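4.2 Enrollment after the fee change

The second question is whether the fee change at Amissah had any effect on who enrolled. Before the change, students in laboratory programs paid the same tuition as everyone else. Afterward they paid a surcharge of $3000 a year, and the college set aside part of the new income for grants. Molcombe, which draws applicants from the same counties and has a similar mix of programs, made no change over the period and serves as the comparison.

Total enrollment fell at both colleges, and by nearly the same share. The difference shows up inside the totals. At Amissah, the share of first-year students in laboratory programs dropped in the first fall after the surcharge and stayed lower in the second. At Molcombe it was flat. The drop was larger among students who lived at home and commuted, a group that tends to apply late and to learn the full price late as well.

We interviewed 50 students who had been admitted to a laboratory program at Amissah and then chose something else. Of these, 14 said they had not known that a grant could cover the surcharge. Several had read the fee table on the admissions page, where the grant was not mentioned, and had stopped there. Staff in the aid office told us that the grant was explained in the award letter, but the letter went out in the spring, after many students had already picked a program.

Not all of the movement was about price. Some students said that they had wanted a program with more classroom teaching, and a few had changed their minds after a campus visit. These answers were also common at Molcombe, and we treat them as background — they would likely have come up in any year.
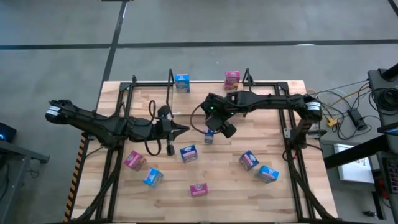 Figure 2. Tabletop with two arms and cereal-style boxes.

The grant itself reached fewer students than planned. Applications closed in November, and money left over at that point went back to the general fund. Department heads we spoke with wanted a second round in the spring, when students who enroll late could still use it. The budget office objected that a second round would make the yearly forecast harder to prepare. As of 1 Dec 2022 the rule had not been changed.

Two limits should be kept in mind. The comparison rests on a single pair of colleges, and the interviews cover only students who agreed to talk with us. Section 5 returns to the question of timing, using the records from Arkum and Serkar, where grant notices are sent along with the offer of admission.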